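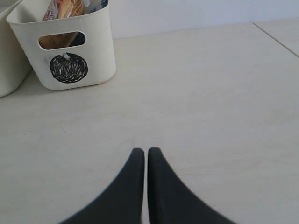 Home | Forums | Walking and Trails | Skerndale Area | Search | Log in

Skerndale to Rurnside on foot: one day or two?

Posted by vanel_walker, 20 June 2018

Hello everybody. I am planning to walk from Skerndale to Rurnside in July and I would like advice from people who know the path. English is not my first language, so please excuse me if some words are strange.

My map shows two ways. The first follows the river Ki almost the whole time. The second goes over the hill called Vanel (yes, I took my user name from it, I have looked at it on the map so many evenings). The top is 1533 feet, so it is not a big mountain, but the guide says the path on the north side is poor after rain.

My questions are these. Is it reasonable to do the hill route in one day with a normal backpack? Is there drinking water between the bridge and the village? And is the bus back from Rurnside reliable in the evening?

I walk slowly and I like to stop for birds.

----

Reply by mossy_gate

One day is fine. I have done it many times and I am not young. Start early, go over Vanel, come down by the sheep pens and you are in Rurnside for dinner. The river way is boring, in my opinion. You walk beside a fence for half of it.

For water, fill up before the bridge. After that there is a spring but the cows know about it too.

----

Reply by tinpot

I don't agree with mossy_gate about the river. In July the Ki is the best part of the whole valley. There are dippers on the stones and, if you are quiet, a kingfisher near the old weir. Someone who stops for birds will be bored on the hill, where I have only ever met crows and wind.

I also don't agree about one day. The poster says he or she walks slowly. Coming down the north side tired is how I hurt my knee. Take two days and sleep at the campsite below the weir. It has 2 toilets and a tap, and the owner sells eggs.

----

Reply by mossy_gate

The north side is steep for about 300 yards and then it is a farm track. Let us not frighten people.

----

Reply by tinpot

It is steep and it is loose. I was there, with the knee.

----

Reply by overcoat_weather

About the bus: it is number 368 and the last one leaves Rurnside quite early, before many people have finished eating. Check the paper timetable at the stop. The one on the website was wrong the whole of last summer. If you miss the bus, the taxi has to come from Skerndale and you pay for both directions.

I think the fence mossy_gate speaks of was moved back from the bank. It is much nicer now.

----

Reply by vanel_walker

Thank you very much, all of you. I did not expect so many answers.

I understand that the knee is a serious argument. My idea now is to take two days, with the river on the first day and the hill on the second, going up from the campsite without hurry. Is this possible, or is there no path from the weir to the top? On my map there is a dotted line, but it stops in the middle of a field.

I will treat the water from the spring, or carry enough.

----

Reply by mossy_gate

There is a path. The dotted line stops but the path does not. Keep the wall on your left until the second gate, then go straight up. That side is grass and easy. You still have to come down the north side, of course.

----

Reply by tinpot

Or go up and come back the same way to the weir, then follow the river to Rurnside. It is longer, but your legs will be happier. Bring poles in any case.

----

Reply by vanel_walker

I have poles. I will decide at the top, according to the weather, and write here which way I came down.

Previous topic | Next topic | Back to Skerndale Area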